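The glass came home in one piece

I have been putting off writing about the Malora move because every time I sat down to do it I found another box. But it's May, the last of the tape is off the dining table, and my sister-in-law has asked me twice now how I wrapped everything, so let's go!

We live (lived!) on the third floor with no elevator, and I own way too much glass. Vases, mostly. Tall skinny ones, fat ones, one greenish one I bought at the Castellanos flea market on a very hot afternoon and carried home on the bus in my lap like a baby. Last time we moved I wrapped the whole lot in newspaper and lost four of them, plus I had gray fingers for a week. So this time I went all in on bubble wrap and ordered a giant roll from Trundeo, 400 feet of it, which showed up looking like a hay bale and lived in our hallway until we all got used to climbing over it.

My way of doing a vase, or anything tube-shaped: lay the wrap out bubbles up, put the thing down on its side at one end, stuff the inside with tissue, and roll. Keep it snug while you roll. Leave a good hand's width hanging off each end and fold those in like you're wrapping a burrito. Then one piece of tape, ONE, with the corner folded under so you can get it off again later. I used to mummify everything in tape and then go at it with scissors on the other side, and I'm pretty sure that's how I chipped the blue one.

I did all of it on a hard flat surface, too. The bed seems like a good idea (soft! nothing breaks!) but things sink in and you can't roll evenly, and then your back hurts on top of it.

The other thing I got into was wallpaper. I know, who thinks about wallpaper while they're packing? But the new place has a little nook off the kitchen that's just begging for something flowery, and I'd been collecting samples from Breltis for months. Pink roses, ribbons, bows, the full grandma treatment. I love it. My husband calls it "a lot," and he's right, and it's going up anyway.
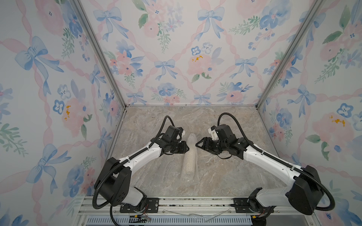
Anyway, back to the boxes. Wrapped vases go in standing up if the box is tall enough, with towels jammed in between, and I write GLASS on the top and on two sides. The mover's bill came to $433, and I'd spent $69 on wrap and tape before that, so I wasn't thrilled with the total, but every single vase made it. Even the bus one.

I've kept all the bubble wrap, by the way. It's in the hall closet and the door doesn't quite shut. If you're local and moving this summer, come and get some, please.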